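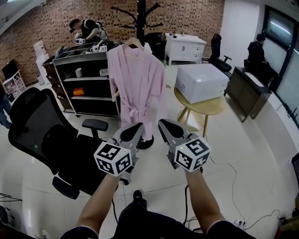

The pink robe on its coat rack by the brick wall.

Home | TV & Streaming | How-To | Reviews | About

How to catch up on a long series before the new season drops

December 17, 2023

So the new season of Salden lands in March, and I stopped watching halfway through season 2. Sound familiar? I've got a system for this now and I love it.

First, find the last episode you really remember. Don't trust the "continue watching" row (mine swore I'd finished one I slept through!). Read the episode blurbs backward until one rings a bell, then start one episode before that.

Next, do the math. Salden has 103 episodes, and I had 7 weekends free, so a full rewatch was out. I looked up a fan episode guide and marked the ones that carry the main story. Skip the holiday specials. Keep anything with Sotomayor in it, he matters later.

Then make a separate profile just for the catch-up, so your regular list doesn't get scrambled. Turn autoplay off while you're in the settings – otherwise it rolls right into the episodes you meant to skip.

Last thing: watch the finale again the night before the premiere, even if you saw it a week ago. You'll want those names fresh.

Comments (3)

Kadri Žukauskas: The separate profile is genius, my kids keep wrecking my queue.

Uldis Stankevičius: Don't skip the second holiday special! The brother shows up in it.

Myfanwy Kemeys: Trying this with Timier tonight, wish me luck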